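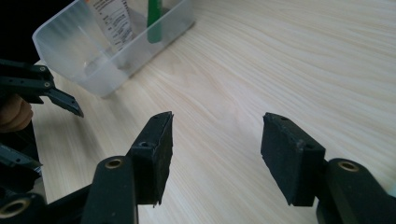
Customer Letters Writer (part time, Granavside)

Drekevance imports dry groceries and snacks and sells them to small shops that would otherwise have to deal with five different importers, all of whom answer the phone less often than we do. We are looking for someone to write back to the people who eat the stuff.

They write to us a lot. Last July we got 529 letters and emails. A fair share were complaints, a smaller share were questions, and a few were long personal stories in which a bag of crackers made a brief appearance near the end. All of them got an answer. Some of the answers were late, and a couple of them went to the wrong person, and we would like to hire you before that becomes a habit.

The job is 20 hours a week. Most of that is reading and typing. You will look up the product, find out what went wrong if anything did, and write a reply that sounds as if a grown adult wrote it. We stock 1,267 products and you are not expected to know them all. You are expected to know how to search a spreadsheet without deleting a column. (The column has been restored. We don't discuss it.)

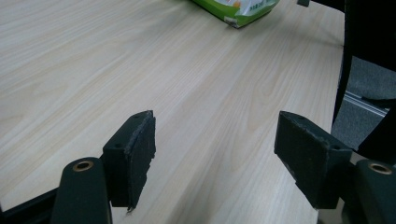 Drekevance Customer Letters Department, Second Floor

We are a department of three, soon to be four, and we report to Cinzia Gentile. She reads every reply before it goes out during your first two months and will cross out the word "unfortunately" each time she finds it. After that you're trusted with your own adverbs.

What you'll do on a normal day:

Open the morning mail, paper and otherwise, and sort it into urgent, not urgent, and from the gentleman who writes every week about raisins.
Call the warehouse to check batch numbers. They pick up between 10 and noon.
Write replies. A steady day is 15 or so, but a single hard one can eat a whole morning and we won't hold it against you.
Send out refunds and coupons, up to the limit, without needing to ask.
Keep the allergy sheet up to date. We are not funny about this one. If a label question involves an allergy, it goes to the front of the line and gets checked by two people.

What we need from you:

Clear, plain writing. If you have ever started a sentence with "Please be advised," we hope you've stopped.
Patience with anger that belongs to somebody else's bad week.
Some comfort with labels in languages you may not read. Our colleagues in buying can help, and they like to be asked before lunch.
A high school diploma or something like it. We don't need a college degree, though we have nothing against the ones we've already got. 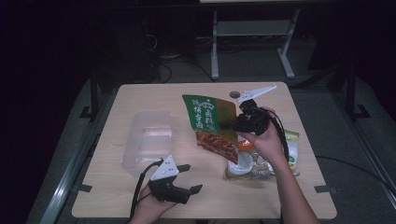

Green snack packet, with an empty clear container.

Nice to have: a second language, experience in a shop or a kitchen, and working knowledge of Zitska, our order system, which was built by a firm that no longer exists. If you have used Zitska and still wish to apply, say so at the top and we will read yours first.

What you get: an hourly wage, printed in full on the application form so you needn't sit through two interviews to hear it. Paid time off from day one. A staff discount that will fill your cupboards faster than you'd like. Free coffee, about which opinions differ. The bus stops outside, and the parking lot has room for everyone who arrives before 8:30 a.m.

To apply, send a resume and a reply to the letter below, in no more than 300 words. Leave out the cover letter, please. Your reply tells us more.

"Dear Drekevance, I bought your noodles for my sister's birthday. There were fewer than I had pictured. She was polite about it but I could tell. What do you plan to do? I have kept the bag."

Applications go to Cinzia Gentile at the front desk in Granavside, by hand or by mail. We answer every one, as you would hope.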